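Folding tees flat on a table: worth the bother?
Getmont Forum > Home > Laundry and Storage

Zultitside wrote:
My sister swears by laying every t-shirt out on a big table before folding. Says it halves the creases. I've been doing mine against my chest for years and can't see the difference. Has anyone tested this or is it just one of those things people repeat?

Nutsugah wrote:
Tested it in February, as it happens. 27 tees, mostly cotton, all folded on the table. Took me ages. They looked lovely in the drawer and then I pulled one out and it was as creased as ever.

derkthorpe96 wrote:
Then you didn't smooth them first. Lay it down, pull the corners out, run your hand from the middle to the hem. The table does nothing for you if you skip that.

Nutsugah wrote:
I did smooth them. I'm not daft.

Selorm Akpalu wrote:
I'm on the table side, but only for dark shirts. Lint shows up on black and you spot it when the thing is spread out. For white ones on a white table I'd say don't bother, you can hardly see where the sleeve is. 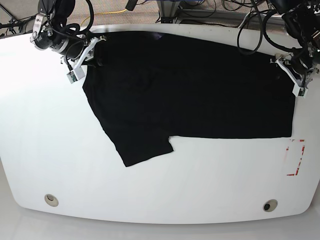

Black tee on a white table, sleeve at the lower left.

Zultitside wrote:
Fair enough, the outline is clear. Still not sold. Black hides creases anyway, so it was always going to look flat. Show me a pale linen one and I might listen.

derkthorpe96 wrote:
Linen creases if you look at it. Silly test.

Zultitside wrote:
It's the only test that counts if the claim is fewer creases.

Selorm Akpalu wrote:
I never claimed fewer creases, I said lint. And my table is big enough to leave a shirt on while I do the socks. On a small one with the sleeves dangling I'd go back to the chest fold too.

Nutsugah wrote:
So it comes down to having a big table. Mine seats 2. Back to the chest it is.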